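Jong-dae Nam had the second arm running on his kitchen counter by September. The first, built in the shared workshop at Ornon, could lift more and was worse at everything else.

"Strength was the wrong thing to chase," Nam says. "An egg needs very little force. It needs the fingers to stop in the right place."

The current build, which he calls Skotitora, uses two black angular fingers and a small camera at the wrist. The control loop runs at 200 hertz. Nam wrote it himself after giving up on a library that dropped packets under load.

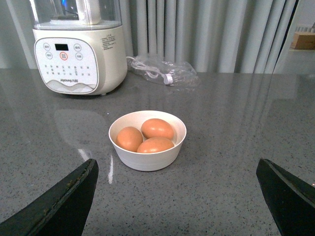

"The fingers are the cheapest part, and I replace them the most," he says. "The edges wear. I log the offset each time I swap a pair, otherwise the closing position is off and I spend an evening looking for a software fault."

His test task is moving brown eggs between a bowl and a carton. He has logged 2090 attempts. The polished counter causes more trouble than the eggs do. Glare shows up in the depth estimate as a hole, and early versions of the planner steered around it.

"I mask the bright patches now. It's crude. A matte mat would fix it, but then I would have a robot that works on a mat."

Clear plastic is the other open problem. 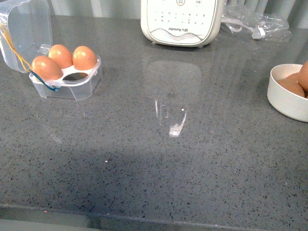 Eggs in the clear carton, left, and in the white bowl at far right.

"The eggs are easy to segment. The lid is not," Nam says. He currently enters its hinge line by hand before each run. Next on his list is a force limit for each finger, set separately.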